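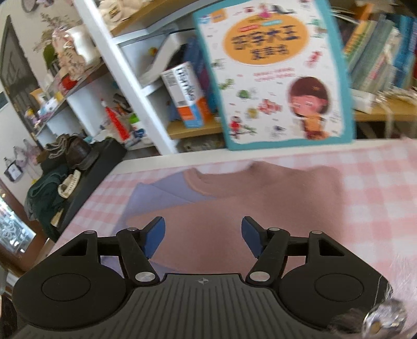 Garment task, desk station with checked cloth. Mauve-brown top laid flat, jaws partly open.

Ticket 3455 — Fold routine stalls when two garments share the work area
Product: Kelmendi folding planner
Opened by: Slavica Golob, Avberg
Assigned to: Normand Beaulieu, Hasteck support
Status: Open, workaround supplied
Priority: Normal

Reported behaviour
Planner runs to the sleeve step and stops with code 143 (no single outline). Happens with knitwear on top of or beside another knit. Single garments on the same cloth finish. Restarting the planner clears the code but it comes back at the same step.

Already tried by customer
Recalibrated both jaws. Lowered closing speed. Changed the lighting profile from evening to daylight. No change in any of these.

Normand Beaulieu, 9:40 am
Went through the log. The planner draws one outline around everything that isn't tablecloth. Mauve-brown over lavender gives it a merged shape with too many sleeves, so it quits before choosing a grasp point. Colour threshold is at the default of 40. Please set it to 10 and rerun with the same two garments.

Slavica Golob, 11:15 am
Set to 10. Outline now splits where the colours differ, but the gingham squares get picked up as small pieces of cloth. Code 143 is gone. The planner now asks for a grasp on the tablecloth, which I cancelled.

Normand Beaulieu, 1:30 pm
Reproduced here. Put the threshold back to 40. Workaround for now: one garment on the cloth at a time, or switch to assisted mode and mark the top garment by hand before the sleeve step. Passed to the Dasadard vision module team as a defect.

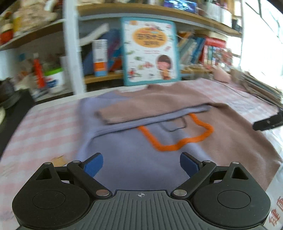 Can it be left to fold a mixed laundry pile on its own yet?
Not in this release. It will fold one garment laid flat on a plain surface — sorting a pile and separating overlapping knits still need a person.

Slavica Golob, 3:05 pm
Assisted mode works, but marking takes longer than folding the thing myself. Please leave the ticket open until the module fix is out. Is there a plain cloth you recommend in the meantime?

Normand Beaulieu, 3:20 pm
Any matte cloth in one colour, well away from the garment colours. Grey has been fine on our bench. Fix is targeted for the June build.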